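Saturday again, and I am finally writing the post I promised to Levente. It concerns the stop button.

For those who are new on this blog: I work at Fleverstead, in the Mirnham building, where we teach two robot arms to handle clothes. Mostly T-shirts. The arms stand at a long table and each of them has its own teach pendant, and each pendant has its own red button. I have walked past these buttons every working day and I never asked myself what exactly is connected to what.

It happened shortly before lunch. We were on fold attempt 1,438 and it looked like all the others. The near arm had taken the hem of the shirt and was moving toward the middle. The far arm was supposed to hold the collar and wait. Instead of waiting, it started to pull. The cloth became tight between the two grippers, and then the elbow of the near arm began to go down in a way I did not like, toward the paper.

Zuzanna Kołodziej was sitting at the desk. She did everything right: she reached for the closest pendant and hit the button. The near arm stopped at once. The far arm continued.

It was not fast, I should say. We run slowly when people are in the room. But it had hold of a shirt, and the other end of this shirt was in a gripper which was now locked and could not open, so the far arm simply dragged. I heard the table move. Wayne Kettle came from the side of the shelves and pressed the second button, and then it was quiet. Between the first press and the second there were three seconds in the log. On paper that is little. When you stand next to it, it is long enough to think several things, none of them useful.

Nobody was hurt. The shirt has a hole now, the tool flange on the far arm needed to be checked, and one finger of the near gripper is slightly bent. I am told it costs less than I feared.
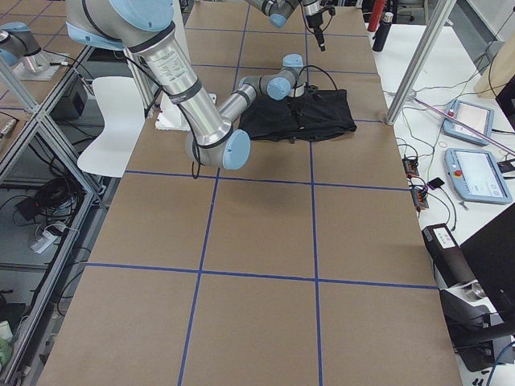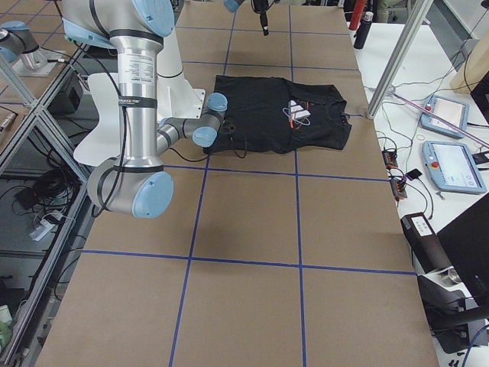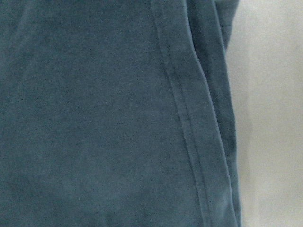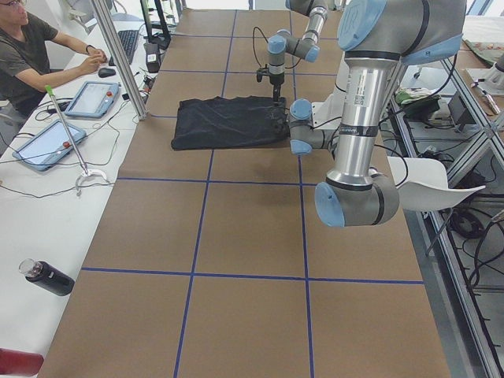 The folding table at Mirnham. The third picture is from a small wrist camera, with the teal fabric.

In the afternoon we looked for the cause, and there were two problems, which I want to keep apart because on the first day everybody mixed them together.

The first one is why the far arm pulled. The program waits for a signal from the near arm before it may move. Bronisława Szulc had changed the name of this signal the week before, for a good reason, and in one place the old name remained. When the program does not find a signal with this name, it reads the value as "ready". This is a terrible default – I wrote it myself, two years ago, so I can say it. It should read as "not ready", and the program should complain loudly. Now it does.

The second one is the buttons, and it is the more serious. The two stop circuits were never joined. They were connected together on the old bench at Smits, and when we moved, each controller got its own cabling again and the link between them was left for later. There was even a line for it in our moving list. The line was ticked. I asked who ticked it and I do not think it matters so much, because I would have ticked it too. Each arm stopped when its button was pressed, so the test "does the button work" gave yes two times. We never pressed one button and looked at the other arm.

What we changed:

- The stop circuits are joined through a safety relay, and any button stops both arms.
- Every morning one person presses one button while both arms are moving slowly. Next morning it is the turn of the other button. It goes in the Drikia log with a signature.
- A missing signal is an error.
- A limit on how much force the arms may put in the cloth. Yara Jaber is still searching for the right value. Too low, and they drop every heavy sweatshirt.

I also wanted the chair farther away from the table, but in this I was outvoted for the moment.

One thing I am still not sure about. With both arms stopped, the cloth stays tight between the grippers, and somebody has to release it by hand. Wayne cut the shirt with scissors from the drawer, with his sleeve rolled up and his face turned away. I would prefer a procedure. If you work with two arms on one soft object and you have a good way for this, please write to me, the comments are open until the end of January.

Levente, the relay diagram is coming on Monday.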